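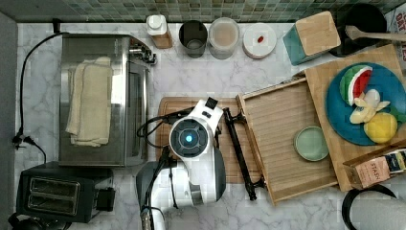
A marble kitchen countertop with a toaster oven, cutting boards and a mosaic tile backsplash.

Kitchen countertop

A kitchen countertop (also counter, worktop or benchtop) is a raised, flat, horizontal surface in a kitchen, used for preparing food and for holding small appliances, utensils and containers. It is usually supported by base cabinets and stands at a height suited to a person working on their feet. The wall behind it is often protected by a backsplash.

Materials

Countertops are made of natural stone, engineered stone, wood, laminate, tile, concrete and stainless steel. Marble is valued for its veining and for staying cool, and has long been used by bakers for rolling dough. It is softer than granite and is marked by acids such as lemon juice and vinegar, so spills are wiped up quickly and cutting is done on a board. Many owners apply a sealer, which slows staining but does not prevent etching.

Wooden counters can be sanded and oiled again when worn. Laminate is light and inexpensive, but a burned or deeply scratched section generally has to be replaced. Stainless steel is common in restaurants, where surfaces are washed many times a day.

Backsplash

The backsplash covers the wall directly above the counter and keeps water and grease off the plaster. Mosaic tile is a frequent choice. Small tiles in related shades, such as greens, teals and grays, hide splashes better than a single pale color, although they have more grout lines to clean. The joint between the backsplash and the counter is normally filled with a flexible sealant.

Arrangement

Most household counters are divided informally into a place for appliances, a place for storage and a clear place for work. Toasters and toaster ovens are kept within reach of an outlet, often at one end. Smaller containers are lined up along the back, where they take up the least working space. Canisters with lids are used for dry goods, and tall items such as pots are placed in corners.

The designer Kalliopi Sotiropoulos described this pattern in The Ziltisside Kitchens, a study of 61 homes in the Ziltisside housing development. She found that residents rarely moved an appliance once it had been given a place, even when a different position would have left more room. Her term for the open area between the appliances and the stored goods, the "middle ground," was later taken up by Leonidas Nikolaidis in his planning guides for the cabinet maker Drutau.
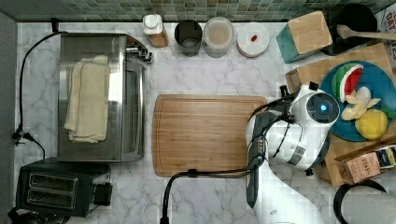

A large cutting board is the usual occupant of the middle ground. Boards with a groove near the border catch juice from meat and fruit. Bamboo, which is a grass, is widely used because it is hard and fairly light, though it dulls knives somewhat faster than maple. Boards are washed by hand and dried standing on edge, and an occasional coat of food-grade mineral oil limits cracking.

Towels and appliances

The flat top of a toaster oven is often treated as a shelf, most commonly for folded towels. Makers' instructions generally advise against this while the oven is on, as the top becomes hot and cloth can scorch or catch fire. Cords are kept away from the sink and from the front edge of the counter. Crumb trays in toasters need regular emptying.

Play food

Toy fruits and vegetables are used in children's kitchens, in store displays and in cooking lessons for the very young. The Tristimier play food line, designed by Athina Chrysikopoulos, was sold in sets of 65 pieces. Plates and boards of ordinary household size are commonly used with such toys.

See also

Backsplash
Butcher block
Cutting board
Kitchen cabinet
Toaster oven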